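Subira Koech
@subirakoech
2025-06-01

Moved the drying stuff off the counter and onto the table. One week in, a few notes.

The mug tree gets used more than I expected. Two mugs, pink and teal. The plates go in the wooden rack. Corn for dinner is in the wicker.
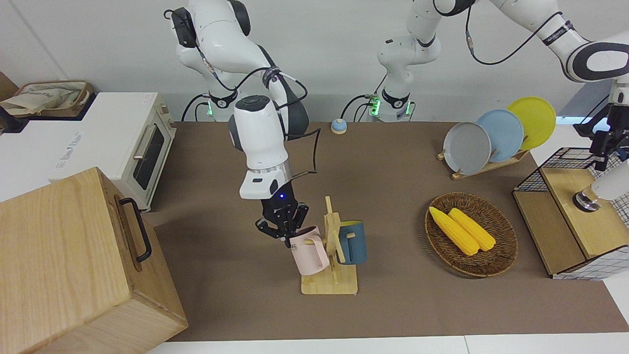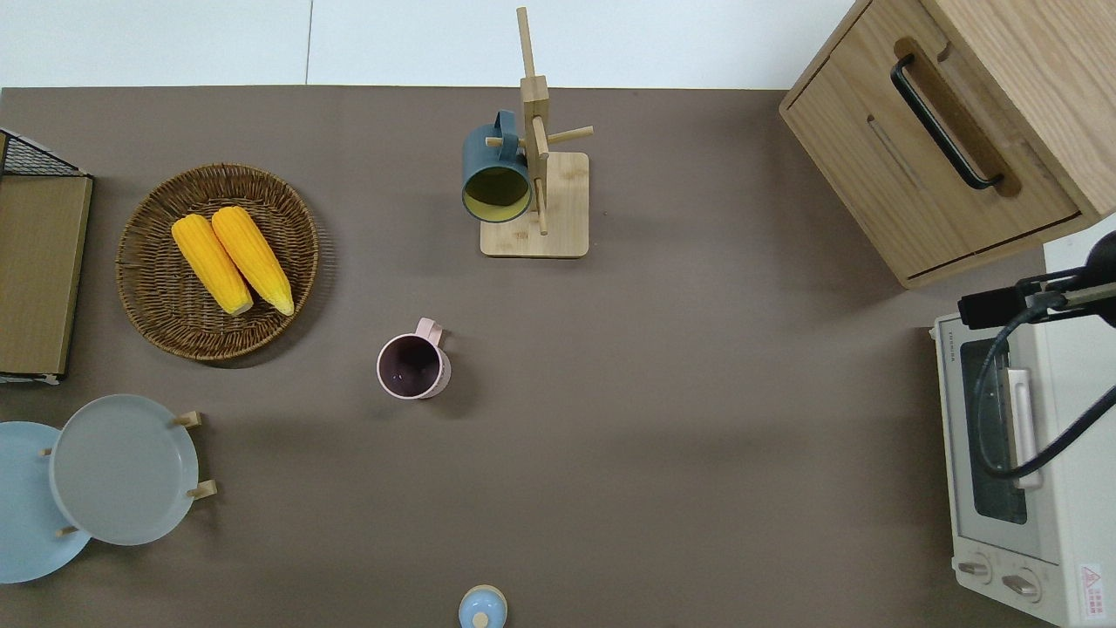

How do you keep a wooden mug tree from going gray and fuzzy at the base?

Dry the mugs with a towel before they go on the pegs, and rub the wood with food-grade mineral oil every couple of months. If the base is already rough, sand it lightly first and let the oil soak in overnight.

2/ Same oil works on the plate rack. I did mine in December and it's due again. Wipe off the extra or it stays sticky.

3/ Yetunde Chukwu asked about heavy mugs. Put them on opposite sides of the post, lowest pegs first. My old tree had 7 pegs and tipped over when they were all on one side.

4/ Wicker I only brush out with a dry brush. Corn silk gets stuck in the weave.

5/ Next is the cabinet over the stove. 11 mugs in there and I drink out of three. The rest are going to Matilde for her new place.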